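Ornel Residents' Association
Minutes of the meeting held on Saturday, November 9, 2024, in the back room at Barico Hall

Chair: Marion Ogilvie
Minutes: Thư Đàm
Apologies: received from the Lynch Road members.

1. Minutes of the last meeting
The August minutes were agreed with one change. Under item 4, "council" should read "county council". Signed by the chair.

2. Voting age for town council elections
The main item, carried over from August. The chair read out the motion: that the association writes to our MP asking for the voting age in local elections to be lowered to 16.

For the motion it was said that sixteen-year-olds use the buses and the library as much as anyone, and have no say in either. Against, it was said that turnout among the young is already poor and that an association of householders should stick to planning and roads. One member felt the matter was party political and asked for it to be dropped. The chair ruled that it was in order, as no party was named in the motion.

Thư Đàm reported on the door-to-door survey. Forms went to 1,820 addresses and 738 came back. Most of those returned were from the Bremano estate, so the results lean that way. Several people had written comments but left the boxes blank — these have been kept but not counted either way.

An amendment to limit the letter to town council elections only was put and carried. The amended motion was then carried on a show of hands, with 2 abstentions.

Action: Marion Ogilvie to draft the letter and send it round before it goes.

3. Polling station
The school has asked not to be used again on a weekday. Barico Hall was suggested. Concern was raised about the step at the side door and the lack of parking on Lynch Road. Agreed to put the hall forward, with a note about the step.

Action: Thư Đàm to write to the elections office.

4. Hall hire
The hourly charge stays the same until spring. The deposit goes up to £40.
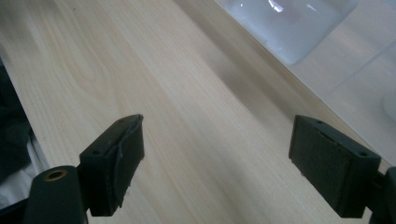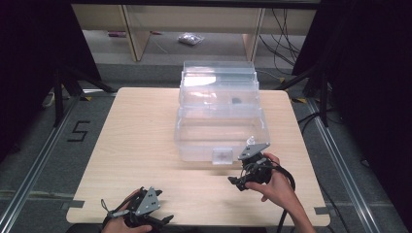
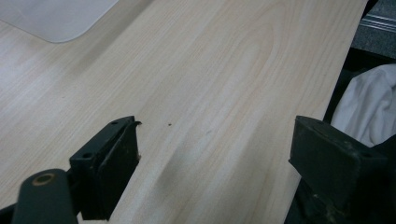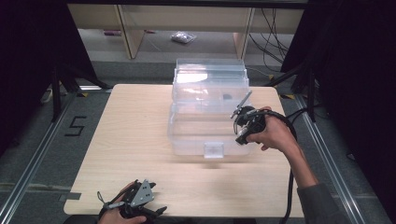 5. Safe keeping of survey forms
Members asked how long the returned forms should be held, as they carry names and addresses. Agreed to keep them until we have a reply from the MP and then shred them. They are at present in carrier bags at the chair's house. It was proposed that we buy lidded boxes in clear plastic with a latch at the front, like the one standing open on the table in the last picture, and label them by street. Agreed, the cost to come from the printing budget. The blank forms can go back to the printer.

6. Any other business
The noticeboard by the Ornel shops is still showing last year's election notices. Marion Ogilvie has the key and will clear it. A request to hold a hustings in the hall was left for the next meeting.

The meeting closed after item 6. Date of next meeting to be confirmed by email.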